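March 13, 2026

Milk paint, second round for the Kingi job (hallway boards + the little cupboards). Pigment order from Gitasell came in early, short one bag of raw umber. Told Shayne H., he'll chase it.

Carrying on from where I stopped. Old batch from December is finished, smelled it through the lid. Dumped, jar scrubbed. Label jars with mixing date please, all of us. Me included.

Batch A. Brular casein powder, cold water first, left to swell. Lumpy at the start, always is. Stirred in the lime putty slow, then let it sit. Thickness like thin cream when I came back to it. Strained through old curtain net. The metal strainer clogs straight away, don't bother with it.

Batch B. Same casein, same water, less lime. Looser. Went further on the board but you can see the grain right through after the first coat. Vitalii likes it. Client won't.

Batch C. Tried the Bruridis chalk as filler, ground it in with the pigment before it went near the casein. Best of them so far for covering. Brushes a bit draggy on bare pine, fine over the first coat of A. Surface chalks off on a dark sleeve if you rub hard. Needs oil or wax over, or keep it for ceilings. 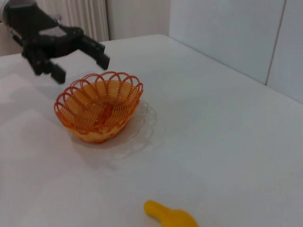
Room was 39% humidity when I started brushing, 40% by the time I was cleaning up, so call it steady. First coats touch dry quick enough. Second coats went on after four hours and one of them pulled. That was board with Batch A over A, the pull is near the knot. Alby says knots always do it and I should have sealed them. He's right but the spec says no shellac, so we need another way. Idea: thin casein size on the knots only, let it go hard overnight, then paint. Will try on offcuts before touching the real boards.

Brushes. The cheap ones shed. Picked bristles out of the B board with tweezers for far too long. Hemi's flat one, the one with the taped handle, lays it off much nicer, hardly any lap marks. Asked where he got it, he can't remember. Wash it out properly if you borrow it, lime eats the bristles and he'll know.

Edges: cut in the edges last, not first. Did it the other way round on the A board and got a darker line all down one side where the overlap dried. On a pure white it hides. On anything with umber in it, shows badly.
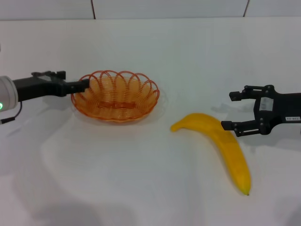 Can we mix enough for the whole hallway in one go and keep it?
Mixed paint is only good for the day. Weigh out the dry powders for every batch ahead of time, bag them, and add water the morning you paint.

That means the scale has to be right and right now it wanders. Zero it with the tub on, every time. I got two different weights for the same bag of chalk this morning and wasted a while thinking Gitasell had shorted us on that too. They hadn't. Just the umber.

Pigment per batch is in the blue book, page with the coffee ring. Copy it over before somebody loses that book. Shayne N. volunteered his handwriting, which is readable at least.

Wax test on the C board: thin coat, rag on, buffed next. Darkens it a touch, warmer. Stopped the chalking completly as far as my sleeve can tell. Oil test is still tacky, leave it alone, it's on the top rack.

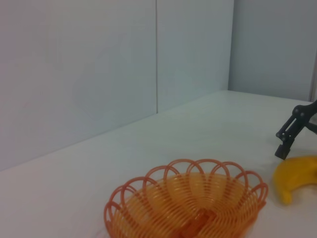
Whites. Client wants the boards and the cupboard fronts "the same white but not flat", whatever that comes to. Had Hemi and Vitalii look at the samples separately and they picked different ones as the warmest, so our eyes are no use after lunch. Main worry is the hallway will lose its corners. Same trouble as the white tabletop up against those pale bluish-white walls: in soft even light they come out nearly the same color, hardly any shadow, and it's the thin lines where the panels join that tell you where one thing stops. If the hallway light is that soft the cupboards will just vanish into the boards. So I want a step between them. Small. Umber in the fronts, plain in the boards, and leave the gaps between boards open, no filling. Those lines will be doing a lot of the work.

Put up eight sample boards in the hallway itself if Kingi will let us in, not in here. Ours is cool light and theirs has that yellow glass over the door. Look at them in the morning and again with lamps on.

Raw umber vs burnt: burnt went pink next to the plain white. Really pink. Not using it.

Cost so far, casein is most of it. Nearly all the Brular tub gone on tests. Reorder before the real mixing, and get it from the same lot if they have it, last time the new lot was creamier and threw the color off.

To do
- knot offcuts, size tonight, paint tomorow
- umber: Shayne H. ringing Gitasell
- copy out the pigment page (Shayne N.)
- new net for straining, the curtain is about done
- ask Kingi about access for the sample boards
- Alby wants the A board back for his own bench test, fine, but cut the pulled end off first and leave that here with me

Lids on the lime putty!! Skin on it again when I opened it, had to scrape. Film of water on top, then lid, then the weight.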